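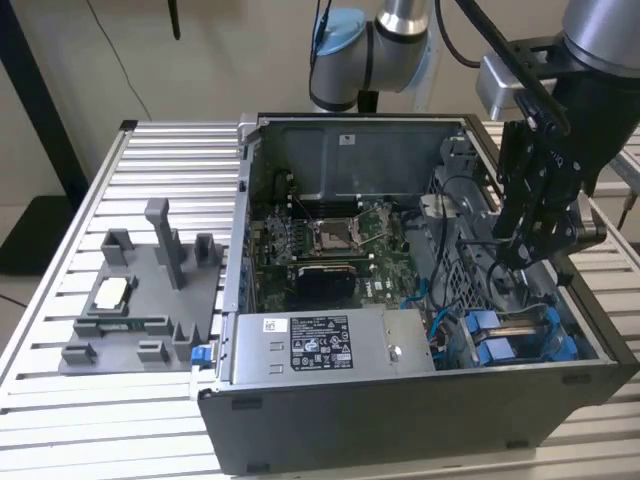 Getting years of family photos into one place

I put this job off for ages, and then my aunt in Estell asked for pictures of the old lake cabin at Jelonden and I couldn't find a single one. They were on phones, on CDs, on two old computers and (I'm not proud of this) on a camera card in the junk drawer. So I spent most of September sorting it out, and I ended up with 66 folders that make sense to me!

Step 1: Gather before you sort

Get everything that might hold a photo onto one table. Write a sticky note for each item saying whose it was and what years you think it covers. Don't open a single picture yet, or you'll lose the whole afternoon to somebody's third birthday party like I did.

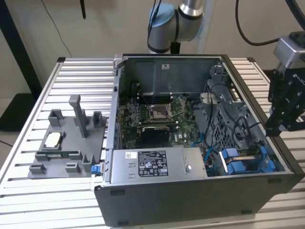 Desktop tower on its side with the side panel off.

Step 2: Copy first, tidy later

Make a main folder called Photos Incoming, then a folder inside it for each source: Mom phone, Brondham CDs, kitchen computer. Copy, don't move. The originals stay right where they are until the very end, even the blurry ones of the dog. 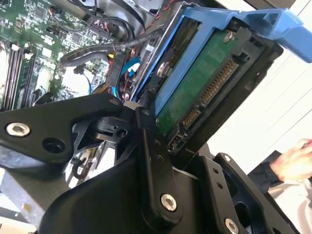

Old computers take the most patience, mainly for the hunting around. People saved photos on the desktop, in Downloads, in a folder called New Folder (2), you name it. If the machine still starts, search for jpg and copy whatever comes up. If it doesn't, the pictures may still be fine on the hard drive, and sometimes that sits in a plastic tray like the bright blue one here, so look for the tray before you go hunting for a screwdriver. Unplug the computer first, please.

Step 3: Name the folders

I use the year, then the month, then a couple of plain words, so "2009-07 Jelonden cabin" lands exactly where it should in the list. When I don't know the month I leave it out and move on.

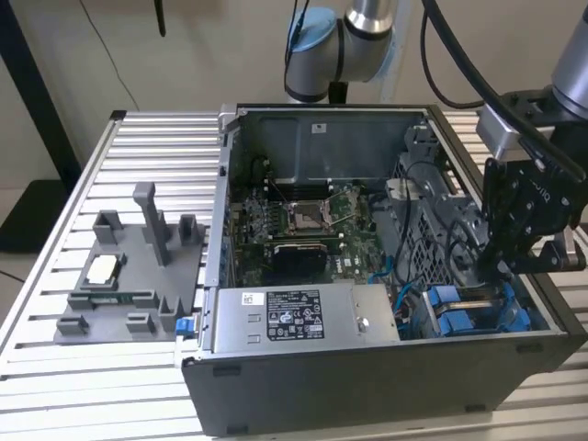
Scanned prints are the annoying ones, with the scan date on them instead of the real one. Check the backs of the prints for pencil notes, and ask whoever is oldest in the family. I keep a folder called Year Unknown, and it gets a little smaller every holiday.

Step 4: Make 3 copies

One on your computer, one on an external drive, and one at a relative's house or online. Open up a few photos from each copy to check them, and only then start deleting anything.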